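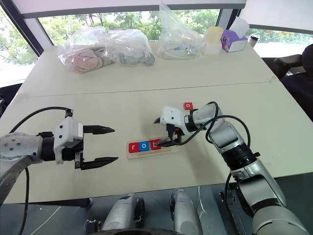 The two-arm setup at Odside, with the letter tray between the grippers.

Spelling, for a robot, is mostly a problem of edges. That's the first thing I was told at Odside, before I had my coat off, and it came up maybe every five minutes after that. Edges of blocks. Edges of the tray. The edge between "in the slot" and "sitting on top of the slot looking like it's in."

I talked to the lead researcher on the letter-block project for most of an afternoon. She asked to go without a name, the paper is still out for review and she'd like it to stay dull. Fine by me. Notes written up fast, so forgive the order.

The project is called Suline. Two arms, one wooden tray, a pile of lowercase letters. The robot gets a word and has to build it. I asked why letters and not, say, plain cubes.

"Because a cube is finished when it's in," she said. "A letter can be in and still be wrong. Wrong letter, wrong way up, wrong slot. We wanted a task where the last inch matters and the plan matters too, and you can tell from across the room if it failed."

The method, as I understood it. A person drives the arms by hand through the task, over and over. That's the demonstrations, 400 of them for this round. Then a policy is trained on the camera views and joint positions, and it runs on its own. So far so normal. Lots of labs do this.

What's different is what they do with the bad ones. Usually a fumbled demonstration gets thrown out. Suline keeps it, and marks the moment the operator started fixing the mistake. The recovery gets weighted heavier in training than the clean part.

"We had 486 recordings and we were about to bin all the ugly ones down to a nice tidy set," she said. "Then somebody trained on the ugly ones as a joke. It was better at nudging. It was just better at nudging!"

Nudging is the whole game, apparently. The block goes down on the rim, a corner catches, and a policy trained on perfect runs has never seen that. It lets go and moves on to the next letter. The Suline policy comes back with a closed finger and pushes.

I wanted numbers. She was careful with them. Over 200 test runs the version with recoveries left fewer blocks perched on the rim than the clean one, same arms, same tray. She wouldn't let me print the rate before review. "Say it's clear enough that we stopped arguing," she said. They had been arguing since last November.

And the weak spots? She had those ready. Letters that look like each other when you turn them. A "b" is the one she brings up most, with "d", "p" and "q" right behind it — from the wrist camera, which sees the word at whatever angle the arm happens to be at, those are four names for about one shape.

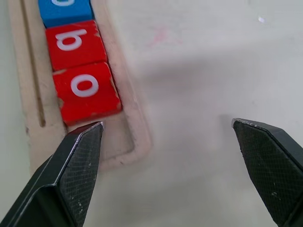

From the wrist: a red block with what looks like a "b" and a red "o" in the tray, gripper open.

The wrist view is where most of the useful signal is, she says. The head camera knows where things are, more or less. The wrist knows whether they fit. They tried dropping one or the other and the policy got worse both ways, but losing the wrist view was "kind of a disaster," it would hover and then commit to nothing.

I asked about the scuffed paint, does worn paint bother the model. She laughed. "New blocks bothered it. We bought a fresh set and it didn't like them, too shiny I guess. We never wrote that up. Maybe we should of."

Longest word so far is 7 letters, on a longer tray. Once, and she doesn't count it.

The software underneath is Stivard, their own control stack, which handles both arms and keeps them from hitting each other. The labeling tool for the recoveries is called Pisharody. It's the part she thinks other labs will want, more than the policy itself. An operator taps a pedal when they notice the mistake. Thats the entire interface. Early on they had people mark it afterwards from video, and it was slow and the marks came out late every time.

"Your foot knows before you do," she said.

What's next is both arms on one block, one holding the tray still while the other presses. The tray slides otherwise. They've been putting off a non-slip mat on purpose — she thinks a mat would hide the problem, a couple people on the team think she's being stubborn. No date for the code release. Pisharody goes out first, Stivard maybe later, depends who has time to clean it up.

Posted 9/14/25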